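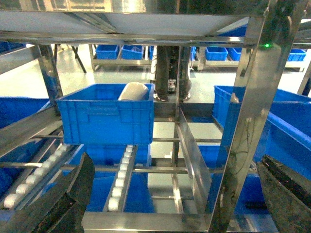
Caixa azul em cima da estante de inox

Tópico: Estante de inox ou galvanizada para a despensa?

vavra_norte escreveu:
Boa tarde. Estou a montar a despensa numa cave com bastante humidade. A estante antiga, de ferro pintado, ganhou ferrugem nos pés em 2 invernos. Pediram-me 213 euros por uma de inox. A galvanizada fica por metade. Compensa?

Lotte Visser escreveu:
Para uma cave, galvanizada chega bem. Tenho a minha há 4 anos e só passo um pano em dezembro, quando arrumo as conservas.

dudeo escreveu:
Discordo. O galvanizado aguenta até ao primeiro risco. Se arrastas caixas nas prateleiras, riscas. Inox e não pensas mais nisso.

Lotte Visser escreveu:
Depende do inox. O 430 também mancha em sítios húmidos. Por esse preço duvido que seja 304.

vavra_norte escreveu:
O anúncio só diz "aço inoxidável". Vou perguntar. Uso caixas de plástico para as batatas e as cebolas, portanto arrastar, arrasto.

mellcombe escreveu:
Batatas e cebolas em caixas separadas, já agora. E deixa a estante afastada da parede uns dedos.

dudeo escreveu:
Isso das cebolas é mito. Sempre guardei tudo junto.

mellcombe escreveu:
As minhas grelavam todas. Cada um sabe de si.

vavra_norte escreveu:
Responderam da loja: é 430. Fico com a galvanizada e ponho umas ripas por baixo das caixas.

Lotte Visser escreveu:
Boa escolha. Vê se os pés trazem tampas de borracha.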